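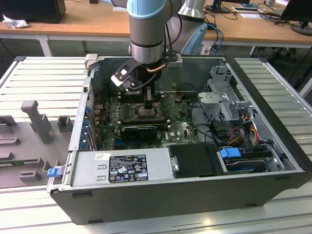

Groups > Rekia > Data Collection > Minutes

July, 10:30 a.m.
Notes by Salvador Carrilho

Present: collection leads, training, station support. Apologies from the Flosen side, who will send written comments.

1. Previous minutes
Accepted with one change. Under item 4, "sessions" should read "episodes."

2. Episode count
The desktop teardown set stands at 2156 recorded episodes. Of these, 644 are from the open tower task, with the case on its side and the arm working down into the motherboard area. The rest are bench tasks carried over from the spring. Training asked for the two groups to be reported separately from now on. Agreed.

3. Open tower task
Long discussion. Training said the current policy does well on approach and badly on the last stretch above the CPU socket. Too many episodes start with the gripper already close to the board, so the model sees few examples of coming in from the rim of the case. Operators will vary the start height and side. The Salgado station goes first, then Fuston.

Cables were raised again. Operators have been tucking the power wires and SATA cables out of the way before they start. Training wants them left as they fall, provided the arm's own cables can move freely. One lead was worried about snags and asked for a slower speed limit inside the case. Station support will set this and tell operators when it is in place.

No decision on whether to take the graphics card out for half of the episodes. Held over.

4. Failed attempts
Operators have been deleting these. They should be kept and labeled as failed, with a short note on the point where the attempt went wrong. Recoveries count as good examples and get their own label. The label sheet will be updated before the next shift.

5. Parts fixture
Complaint from Salgado that the fixture beside the tower gets bumped during resets and its position drifts between episodes. Training does not mind small drift but wants it logged. Support will mark the platform so operators can see when it has moved.

6. Operator hours
Fuston asked for shorter blocks. Quality drops late in a shift, mostly hurried grasps. Blocks will be cut to 2 hours. Review after 8 shifts.

7. Actions
Carrilho: split the episode report; update the label sheet.
Station support: speed limit inside the case; platform marks.
Leads: brief operators on start positions and cables.

Meeting closed 11:40 a.m.

Recent items
Label sheet, open tower task
Fuston station: shift notes
Minutes, June
Reset procedure for the parts fixture
Flosen comments on bench tasks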